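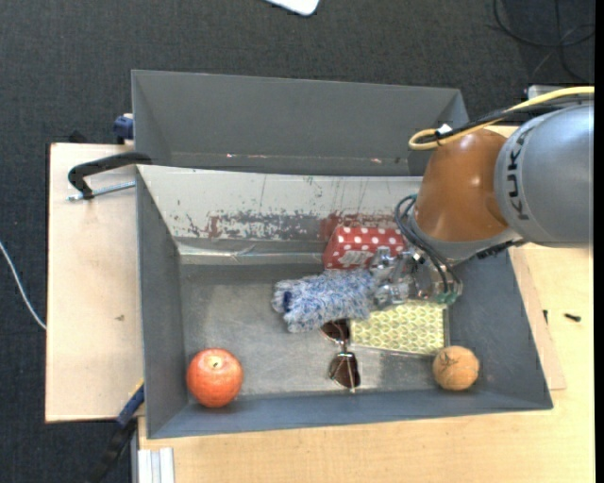 Part-Time Archive Assistant
Nondgate Local History Library

Posted March 3, 2021

Nondgate Local History Library is hiring one part-time archive assistant to work on the Lamley Collection. The job is 14 hours a week, worked over two days, and runs for one year. We may be able to extend it if the grant is renewed, but applicants should plan on a single year.

About the collection

The Lamley Collection came to the library from the former Lamley Printing Works, which printed posters, seed catalogs, school programs, ballots and railroad timetables for this part of the county. It holds 220 boxes of paper records and 2,000 glass plate negatives. The paper has been sorted once, by year, and the sorting is good up to the move to Hodier Street. After that, the order books and the job envelopes are mixed together and the dates on the box lids can't be trusted.

The negatives are in better order. Most are in their original sleeves with a job number in pencil. Very few of those numbers have been matched to the order books, and that matching is the main part of this job.

What you will do

Open boxes in shelf order and list what is in them, using the library's standard form.
Move papers into acid-free folders and label the folders in pencil.
Remove rusted clips, pins and rubber bands.
Match negatives to order book entries by job number, and note the ones that don't match.
Enter your lists in the catalog at the end of each working day.
Pull boxes for readers who have made an appointment, and put them back.
Answer simple questions by email. Harder ones go to the head archivist.

You will not be asked to repair anything. Torn or moldy items are set aside for the conservator, who comes in once a month.

Where you will work

The workroom is on the lower level of the library, next to the stacks. It is kept cool year round and most people wear a sweater. There is a window, but the blinds stay down when plates are out. Food and drink are kept in the staff room upstairs. No pens are allowed in the workroom — pencils are supplied.

Staff wear masks in all shared areas for now, and the workroom is limited to two people at a time. Reader appointments are in the mornings only. If the county rules change, we will let you know before your start date.

What we are looking for

You should be able to read older handwriting or be willing to learn it. The order books from before the move were kept by several clerks, and one of them used a shorthand of his own for paper sizes (we have a key to most of it).

You should be careful with fragile things and able to keep to one way of doing a job for a long stretch. Typing needs to be accurate. Speed matters less.

Full boxes are heavy. You should be able to lift one from a cart to a table, and the top shelves are reached with a step stool. Please tell us if you would need a change to this part of the work. We have made changes before and can discuss it.

A degree in library science or history is welcome but not required. People who have worked in offices, print shops, stockrooms or museums have done well here. Experience with glass plates would be useful, and we will train anyone who doesn't have it.

Pay and terms

Pay follows the county scale for library assistants, grade 3, and is the same for all applicants regardless of experience. The current scale is posted on the notice board by the front desk and will be sent to you if you ask. The job comes with paid sick leave and paid holidays in proportion to your hours. It does not include health coverage. Parking behind the building is free with a staff tag. The Mudaliar Street bus stops across from the side entrance.

How to apply

Send a letter of no more than two pages and a list of your past jobs, paid or unpaid. In the letter, tell us about a time you put something into order, what system you used, and what you did with the items that didn't fit. Include the names of two people we can call. We won't call them until after the interview.

Applications can be dropped in the book return slot in an envelope marked "Lamley", mailed to the library office, or sent through the contact form on our website. We will read applications until the end of March. Interviews will be by video or phone, whichever you prefer, and will last half an hour. People we interview will be sent a copy of one order book page ahead of time and asked to read part of it aloud.

Everyone who applies will get a reply.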